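Subject: Re: [cloth-manip] Grasp point selection on thick fabrics
Date: Apr 25, 2020

> Has anyone gotten the Vindard edge detector to behave on terry cloth?
> Ours does fine on thin napkins and then grabs the wrong layer on towels.

Hi all, and thanks for asking this, it has been on my mind too!

We ran into the same trouble on Omero, so I dug out our notes over coffee this morning.

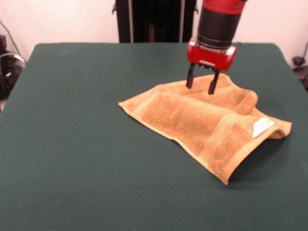 Our method scores candidate grasps by local height first and looks for corners only afterward. On a bunched towel the highest folds tend to win — with this tan one, the rolled ridge and the flatter woven band give the scorer very different surfaces to weigh. We trained on 882 grasps and held out 53, and the wrong layer came up in 6 of those.
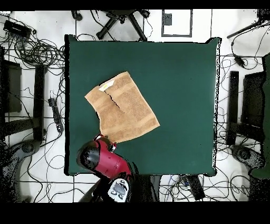

Once the cloth is spread out, we switch to the corner term and give it a weight of 2, which I admit was picked by hand. I'd love to hear whether that carries over to your setup (and whether you mask the band at all, we go back and forth on it). Happy to send the scoring code.

Warm wishes from the Omero group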